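The Price of a Warm House

My heating oil tank is the color of an old filing cabinet and sits behind the garage, where it has rusted politely for longer than I've owned the place. It holds 275 gallons on paper. You never get that much in, and I have come to think of the gauge on top, a little plastic float in a cloudy tube, as the most important economic indicator in my life. I check it more often than my bank balance. In February they tend to move together.

I started wondering about this in June, of all months, when the letter came from the fuel company. Madigan has delivered oil in Mistbridge since before my street was paved, and every summer they send out a prebuy offer: lock in a price now, pay for the whole winter up front, and forget about it. Or take the capped plan, where you pay a fee and your price can fall but can't go over a set number. Or do nothing and pay whatever it costs on the morning the truck shows up. I have always done nothing. It felt thrifty (it was laziness, my sister says, and she prebuys every year and is insufferable about it until the years when the price drops).

This time I sat down with the letter and a pot of coffee and tried to work out what I was being asked. What I was being asked, it seemed to me, was to guess the price of crude oil in January. Me! I can't guess the price of avocados.

So I called Peadar Brennan. He taught energy economics for most of his working life and now mostly grows leeks, and he has the kind of patience you only find in people who have graded a great many bad exams. I told him about the letter. He laughed for a while, then asked me what I'd do if the price doubled.

"Complain," I said.

"And after that?"

After that I'd pay it. I mean, I'd put on a sweater and shut the door to the back bedroom, and I'd probably drive to my sister's less often, but the furnace would still run. Peadar said that was most of what I needed to know about oil and the economy, and that people had written very long books to get to the same spot.

The word economists use is inelastic, and I'd always let it slide past me. What it means in my kitchen is that when oil gets expensive I don't buy a lot less of it, at least not this winter. I'm stuck with the furnace I've got, the windows I've got and the drive to work I've got. The money has to come from somewhere, so it comes out of everything else. We eat out less. The couch gets another year. I put off the dentist, which I'd have done anyway, but now I have an excuse.

Multiply that by everybody on the street and you can see how a price set on the other side of the world ends up closing a restaurant in Mistbridge. The owner of the restaurant has a fuel bill too, of course, so she gets it from both ends. And the company that delivers her flour has trucks, and the trucks run on diesel, and diesel is a very close cousin of the stuff in my tank. Close enough that they go up together. 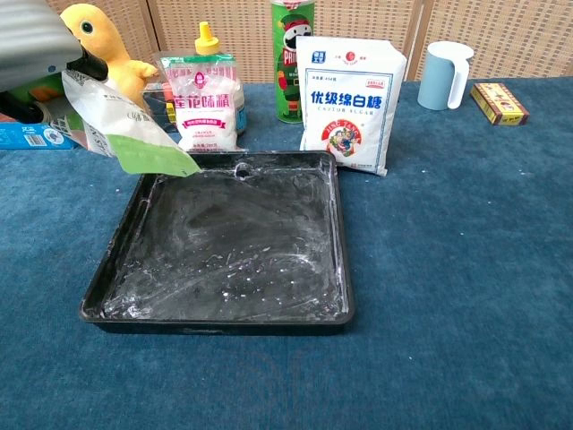 A white and green plastic bag held over a black baking tray.

I went by the bakery on Traker Street to ask about that flour, partly for research and partly for a cinnamon roll. The woman who runs it keeps her invoices in a binder as thick as a phone book. She showed me the fuel surcharge, a line near the bottom that comes and goes. When diesel climbs, it appears within a week or two. When diesel falls, it hangs around like a guest who has found the good chair. She doesn't change her own prices each time. She says people will forgive you one increase a year, so she saves them up and does it in the fall and feels terrible for a month.

Peadar perked up when I told him that. He calls it rockets and feathers, and it's an old phrase in his line of work: prices go up like rockets and come down like feathers. There's a lot of arguing over why. Some of it may be that sellers don't hurry when they don't have to. Some of it is that we only shop around when we're mad, and we're only mad on the way up. I thought about my own habits and had to admit that I have never once called three oil companies for quotes in a year when the price was falling.

What I wanted him to tell me was whether using more oil makes a country richer or whether getting richer makes it use more oil. I'd read that sentence somewhere and it had been bothering me like a popcorn hull. He said yes. Then he said it was both, or one, or the other, depending on where you look and which decades you count, and that he had watched grown adults stop speaking to each other over it at conferences. A place that's building roads and factories for the first time probably can't grow much without burning more. A place that already has them might grow by selling insurance and haircuts and software, and its oil use can go flat for years while everyone still gets raises.

It matters because of what you'd do about it. If the fuel drives the growth, then a tax on fuel, or a shortage, hits everybody's paycheck. If it's the growth that drives the fuel, you can push people toward smaller cars and better windows and the economy mostly shrugs. Peadar leans toward the second one for a town like ours. But he also said that anyone who lived through the gas lines of the seventies has a gut opinion that no chart is going to move. He remembers his father pushing the car forward in line with the engine off, to save what was in it.

My street has a bit of that history built into it. The houses at my end all went up when oil was cheap, and it shows. Big picture windows, hardly any insulation, a furnace you could roast an ox in. Up the hill at Bakamach, the development that came later, everything is smaller and tighter, with little windows on the north side. Those people burn far less than I do. Nobody up there is more virtuous than me, as far as I know. They just live inside decisions that were made when fuel cost more, and I live inside the ones made before.

That stuck with me more than anything else. I burn roughly 900 gallons in a normal winter, and I have been treating that number as a fact of nature, like the height of the hill. It's a choice somebody made with a pencil, decades ago, when he was drawing my living room window and had no reason to think about it.

So I got a quote for insulating the attic, too. It came to $2,000, and the man who gave it to me stood on a ladder with his head through the hatch and said "oh boy" twice. By his figuring it would pay for itself in five winters. By mine it depends on the price of oil, so there I was, back to guessing. If oil goes up I look like a genius. If it drops, I've bought a very expensive blanket. Peadar pointed out that I'd be warmer either way, and that I might try counting that for something.

The offer letter had been on the fridge all this time, under a magnet shaped like a lobster. The deadline was 2019-08-15, and I'd read so much by then that I was worse at deciding than when I started. Prebuying is really insurance, Peadar told me. You'll lose on it most years, a little, the way you lose on your homeowner's policy every year the house doesn't burn down. The question is whether the bad year would wreck you or only annoy you.

For me it would be annoying. For the couple next door, who live on one pension and keep the thermostat so low I can see my breath in their hallway, it could be the other thing. They've prebought every year since he retired and never felt the need to read a word about it.

I took the capped plan in the end and mailed the check from the post office, since I didn't trust myself not to leave it in the car. The attic man is coming the second week of September. He has asked me to clear out the boxes first, and I have been up there twice so far and brought down one lamp.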